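Half six and my feet are killing me. Writing this on the bus before it goes out of my head, so excuse the scrawl.

Back bench all day again. Jurgita had the rota up by the kettle when I got in and there was my name next to Deltis, which is what they've called the arms. Deltis 1 and Deltis 2, though Dario just says "the lads". Big Prustinari order on, all pink. Wedding people. Pink everything, pink till you see it when you shut your eyes.

So my job now. Used to be folding. Nine years of folding, napkins and table covers and the fiddly bits for the hotel packs, radio on, Maureen opposite till she went to Sheehan in the spring. Now I stand by the arms with a tablet and tap yes or no. Did it get hold of it, yes. Did it get hold of one or two, one. Is it torn, no. Next. Four hours of that before dinner and my brain was soup.

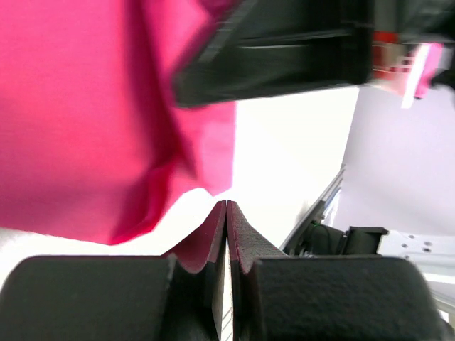 Dario reckons it's cushy. He would, he's been off his wrist since last winter and the yes/no job is the only one he can do a full shift on. And fair enough, my thumbs don't ache tonight, first time in I don't know how long. Thumbs fine, neck awful. Swings and roundabouts.

The speed thing though. I could do 66 packs an hour on a good day, proper folded, corners square. They keep telling us don't compare, it's early days, it's learning. Well who's it learning off. They had me in for a whole morning in November doing folds slow so the engineer could write down how. Never thought about how before. You take the corner and you go. Had to say it out loud, thumb here, finger there, felt like a right lemon. No extra for it either. Jurgita said she'd ask. She did ask, to be fair to her, and they said it was in my grade allready.

Bit of a to-do mid morning. Meeting in the canteen, man from the Tudcombe office with his laptop, 1594 packs short on the month and he wanted to know was it the arms or was it us. Silence. Then Dario goes, well it's not the napkins' fault. Everyone laughed except the man. Jurgita went red but she stuck up for us after, said you can't take two folders off the line and put them on watching and expect the same number out. He wrote that down. Or wrote something down.

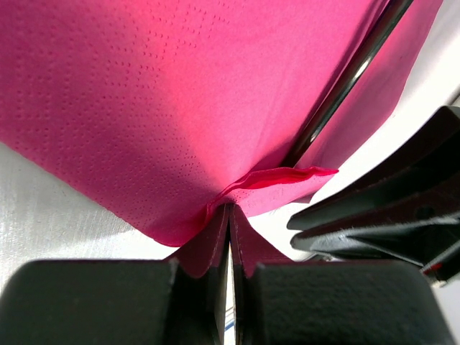 Paper's the hard bit for it. I told the engineer that in week one, thin stuff wants a light hand and it wants you to feel when it's going. He nodded. Nice lad, about twelve. He's asked me to come in on the fold settings next week, how hard to pinch and that, says I'd be good at it. I said is that a job or a favour. He said he'd find out. We'll see.

Dont know what I think. Some of the younger ones are keen, want the training, want it on paper. I'd take the paper too if there's money with it. If there isn't I'll go and see Maureen's lot at Sheehan, they're still all hands there, she says, for now. But it's two buses and she's not stopped moaning about the cold since she started.

Rang Mum in my break, she's fine, wants her prescription fetching. Need milk, bin bags, stamps. Bus is 65 again and packed to the doors, some kid's bag in my ribs. Early start tomorow, Dario's bringing the good biscuits. My stop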